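Progress report to the Lorkodis Fund
Project: Zena evening classes in bookkeeping and written English, Rimusville
Period: August to November
Prepared by Adom Dogbe, project coordinator

Dear Wendy Dobson,

With this report I inform you about the second part of our year. I follow the same order of headings as in the first report, so that you can compare the two easily.

1. Classes

The bookkeeping course is now in its second level. The group has 20 learners, and most of them have a small business of their own or work in the business of a relative. Marthinus Mokoena teaches the bookkeeping and Shireen Tshabalala teaches the written English. In October we changed the starting time from 17:30 to 18:15, as the learners who come by bus from the Thân side of the town were always missing the first exercise. Since this change the attendance is better, especially in the English lessons.

The first level finished with a written test. It had two parts, a cash book for one month and a short business letter. The cash book part went well. The letter was weaker than we hoped. Many learners can explain a late payment very politely by speaking, but on paper they become either too short or too long. Shireen has therefore added a weekly letter to the programme. The learners exchange their letters and reply to each other, and she corrects both.

4 learners left the course in this period. Two of them found work with evening shifts, one moved away, and with one we have lost the contact. We have offered the two with evening shifts to continue with the printed exercises at home, and one has accepted.

2. Materials

The exercise book for level two is printed. We ordered it later than planned, for the reason that the chapter on stock was written again. The first version used a hardware shop with too many kinds of goods and the learners got lost in the list before they came to the calculation. The new version uses a bakery.

The word list at the end of the book was prepared by Lizelle Ngubane. It explains the terms in easy words, for example "invoice", "deposit", "overdue" and "balance brought forward". Some learners asked to have it as a separate sheet, and we will do this in the next printing.

3. Money

From the grant we had 2000 for printing and materials in this period. The printing of the exercise book and the calculators are paid. At the end of November there remain 645, which we ask to carry over to the next period for the word list and for paper. The teachers' fees are paid up to date and there is no change in the rent. The receipts are in the annex, in the order of payment.

4. Difficulties

The biggest difficulty is still the time between the lessons. Learners who keep a real cash book at home make quick progress, and those who do it only in class forget much from one week to the next. Marthinus now begins each lesson with a look at the home cash books. This takes much time, but we would like to keep it.

A smaller difficulty was the heating in October, which was repaired by the landlord without costs for the project.

5. Outside the classroom

As agreed in the plan, the learners took part in an afternoon of the Rimusville open workshops in November. Afterwards each learner wrote one page in English about the visit, and the best pages will be put in the spring newsletter.

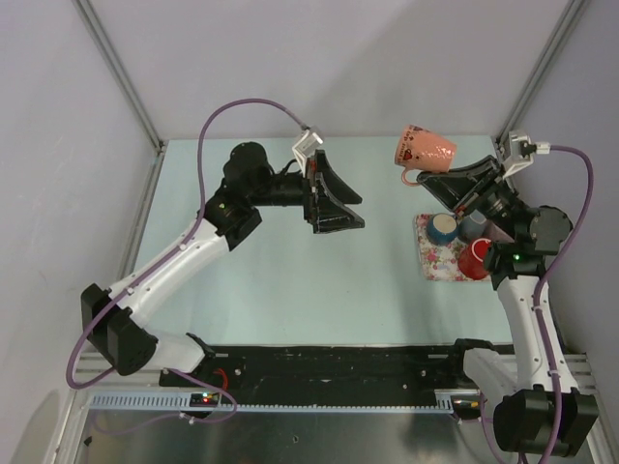 Two robot arms at a pale blue-green table.

6. Next period

We will finish level two and hold the final test. We also want to invite the former learners for one evening about tax forms, if we find a suitable speaker. I would be thankful for your answer about the carry-over before we order the paper.

With kind regards,
Adom Dogbe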